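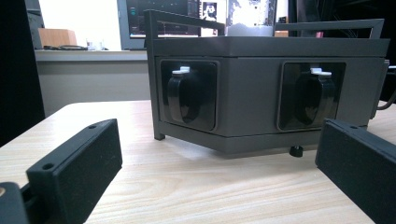 **EQUIPMENT AND BUDGETS**

## Hand-held grippers: what to put in the January request

Bids for the January equipment round are now open. The largest item from the Stundham workshop is a second set of hand-held grippers, with the spares and bench fittings that go with them. This note sets out what has been costed, what has been left out, and what each group still has to send in.

### What we are buying

The request is for seven hand-held units of the two-finger type, from Hano. They replace nothing. The present set stays in service and the new units go to the second bench, which has been sharing tools with the first.

The quoted price is £463 per unit, or £3,241 for seven. Finger pads, cable and carriage bring the total to £3,618. The quotation was given to us without VAT and should be entered that way on the form.

Castillo also quoted. Their unit was lighter, but the fingers are moulded in one piece with the pad, so a worn pad means a new finger. On the Hano unit the pad comes off separately. Pads are the part we replace most often, and the request has been written on that basis.

### Pads and screws

Pads should be treated as a consumable and charged to the running budget after the first year. The opening stock is 50, included in the total above. Please do not add pads to your own group's request as well. Two groups did so last time and the duplicate order could not be returned.

Finger screws come from general stores. Stellan Skjelbred has asked that loose screws are not put back in the tray once they have been fitted and removed. They go in the scrap tin.

### Bench objects

A gripper is only as useful as the things there are to pick up and handle with it. The boxy charcoal housing with the two square openings and black clips is one of the more awkward objects on the bench. It is wide and low, the top plate slightly overhangs the body, and there is a thin metal rail above it for a finger to catch on. The clips are glossy, the housing is matt, and a cable leaves on the right-hand side. Anyone estimating bench time for objects of this sort should allow longer than for plain boxes.

Glossy and translucent items also need more attention to lighting. Benches close to a window get uneven light across the top, and sessions planned there will vary with the hour. A blind for the second bench was considered and has been moved to the building budget, where it belongs.

Groups wanting particular objects bought should list them by size, surface finish and whether they have moving parts. "Assorted household items" will be sent back.

### Left out of this round

- **A fixed arm.** Stakano supplied an outline price, but the floor loading at Stundham has not been checked and no installation cost can be given. It will be looked at again when the survey is done.
- **A service contract.** For hand-held units the yearly charge came to more than the parts we expect to use. Repairs will be done in the workshop.
- **Spare fingers.** Two pairs from the first set are still unopened and fit the new units.
- **Extra storage.** The existing cabinet has space on the lower shelves once the old chargers are cleared.

### Running costs

The form asks for a figure for each of the first three years. Enter pads, cable and workshop hours on separate lines. Workshop hours were left blank on most of the last set of forms, and the approved sums were too low as a result. If you do not know how many hours to enter, use the job sheets from the first bench. They are filed by month in the workshop office.

Depreciation does not need to be shown. Each unit is below the limit for the asset register, although all seven will be numbered and signed out in the usual way.

### What to send

Each group should send its expected bench hours per month, a list of objects, and the name of one person who will sign for the tools. Changes to the quantity can be accepted until the order is placed. After that, additional units will be priced singly and carriage charged again.

Forms go to Stellan Skjelbred at Stundham. The Hano quotation is attached to the blank form, with the Castillo one behind it for comparison.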